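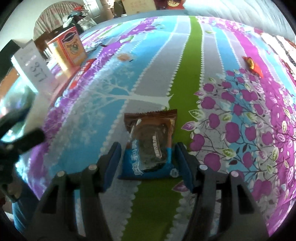
The bedspread, also called a bedcover or coverlet, is the outermost cloth laid over a bed during the day. It protects the sheets and pillows from dust and light wear, and in small homes it also makes the bed usable as a seat, a work surface, or a place to set things down. Printed bedspreads are commonly designed with long bands that run the length of the bed. The bands may be plain, as with a solid olive-green stripe edged in white bead-like dots, or they may carry a larger motif, such as a white tree with bare branches printed across neighboring bands of gray and light blue. A tree printed in this way lies on its side in relation to the stripe, and its trunk meets the stripe at the base. Small articles left on such a cloth, including a snack packet in brown and blue, can be hard to pick out against the print.

Terminology
In everyday American use, the words bedspread, coverlet, and bedcover overlap. A bedspread is usually large enough to hang over the sides of the mattress and cover the pillows. A coverlet is smaller and may stop a short distance below the edge of the mattress. A quilt is made of layers stitched together and provides warmth, while many printed bedspreads are a single layer of woven cloth and provide little. In households where one cloth serves as both bottom sheet and day cover, the distinction is often not made.

Printed designs
Stripes and borders are among the oldest designs used on bed linen, as they can be repeated along a length of cloth without difficulty. Scalloped and beaded edgings serve to separate one color field from the next and to hide small errors where two colors meet. Trees, leaves, and flowers are frequent motifs. Where a motif is printed across the width of the cloth, the maker must choose the side of the bed from which it will be seen upright.

The textile historian Verena Berchtold, in a study of household bed linen prepared for the Husano collection, divided printed bedspreads into 2 groups: those with a center and a border, and those with continuous bands. She observed that banded designs were easier to cut to different bed sizes, and that owners tended to keep them longer after one end had worn. The collection holds 4,000 samples of printed cloth. Its banded pieces are stored flat in 14 drawers, apart from a small group kept on rollers at the Gasser reading room.

Daytime use
A bed that is in use during the day collects objects. Clothing waiting to be folded, cushions, food packets, and toys are set on the bedspread and moved again in the evening. In rooms with little closet space, folded clothes may be piled near the pillow end, and cardboard boxes stacked close to the bed take the place of shelves. Berchtold described this use as "the second life of the bed" and considered it the main cause of staining and uneven fading.

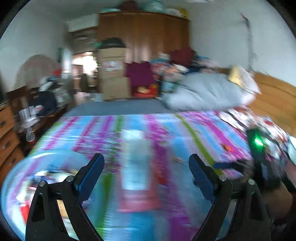 A bed in daytime use, with garments and folded fabrics heaped behind the pillow and cardboard boxes stacked in the background.

Tidying a bed of this kind usually begins with food and packaging, which can leave crumbs or grease on the cloth. Clothing is then sorted into pieces to be washed and pieces to be put away. Cushions and pillows are lifted so that the bedspread can be pulled straight from the foot of the bed. With a banded design the stripes offer a ready guide, and a cover that has been laid crooked is noticed at once.

Care
Printed cotton bedspreads are generally washed in cool water with similar colors. Bright reds and pinks may release dye in the first washes and should be kept apart from pale cloth. Line drying in the shade slows fading. Creases are best removed while the cloth is slightly damp, with the iron applied to the reverse side of the print. A bedspread that is stored for a season should be fully dry before it is folded, and the folds should be changed from time to time to prevent permanent lines.

See also
Bed sheet
Quilt
Pillowcase
Household storage

This article was last reviewed on 19 Jan 2022.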